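Tags: Student Projects / Manipulation / Data Collection Methods

Jekora: Collecting Two-Handed Tabletop Demonstrations Without a Robot Arm

1. Aim

The project set out to measure how many usable demonstrations one operator can record with two hand-held grippers, and which camera views are needed to label them afterward. Earlier work on the Zotmont bench used teleoperated arms. Setup time on that bench limited the number of trials per session.

2. Recording method

The operator holds one gripper in each hand. Each gripper carries its own camera, and a further camera records from head height. The gripper views show the fingers and whatever lies close to them, with a wide stretch of the table beyond them. 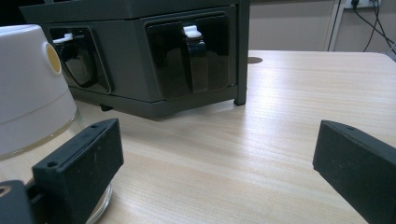
All streams were stamped by one clock and cut into episodes with the Ilon script. An episode starts when either gripper leaves its rest position and ends when both are back. Episodes with a dropped stream were discarded before labeling.

Low gripper positions gave the most trouble. When the fingers are near the table surface, a large object can fill the upper half of the view and hide its own top edge. Pose tracking drifted more in these segments than in any others. 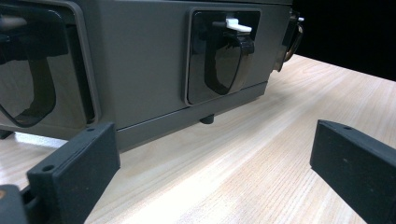

We handled this by taking the pose from the head view whenever the gripper view had too few tracked points. The switch threshold was set by hand on 52 episodes and then left alone.

3. Tasks

There were 4 task types, all involving containers or small objects on the table. The two grippers were free to work together or separately. The operator was given a goal but no fixed order of steps.
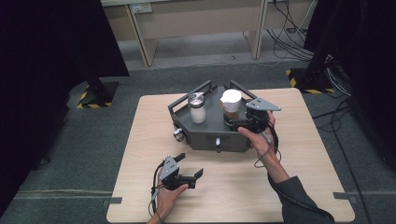
Figure 3. Head view: two jars in the tray, one gripper at the right-hand jar.

Labels were added from the head view first and corrected from the gripper views. The most common correction was the moment of grasp, which the head view tends to place late.

4. Results

Of 285 recorded episodes, 199 passed all checks. Most rejected episodes failed on tracking, and the rest on missing streams.
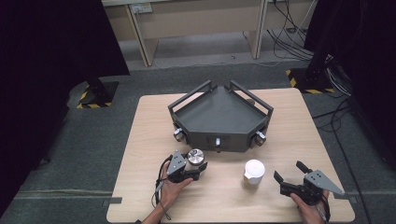 Gentile Hall Robotics Lab, Undergraduate Projects

Small metallic objects remain the weakest case. The closed fingers leave little of the object in view, and grasp labels had to be set by eye. A second labeling pass using the opposite gripper's camera is planned for April.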